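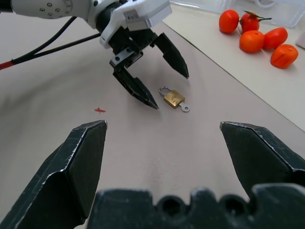

A padlock is a portable lock with a shackle that passes through a hasp, chain or ring and is held closed by the body. It is among the oldest forms of lock still in daily use.

Body and shackle

Small padlocks are commonly made with a rectangular brass body and a shackle of steel. Brass resists rust but is soft, and the faces of a lock carried in a pocket or toolbox soon become scuffed. Engraved marks may wear until they are hard to read.

Mechanism

Most keyed models use a pin tumbler cylinder set in the bottom of the body. The correct key lifts the pins to the shear line - the point at which the plug is free to turn - and releases the shackle. Some designs retain the key until the shackle is closed. Small keys often have a round head with a hole for a ring.

Collections

The Plandari Museum of Hardware holds 3415 locks, of which 200 are small brass padlocks. Its catalog, compiled by Ánh Giáp, groups them by body width and keyway.

See also: Hasp; Latch; Pin tumbler lock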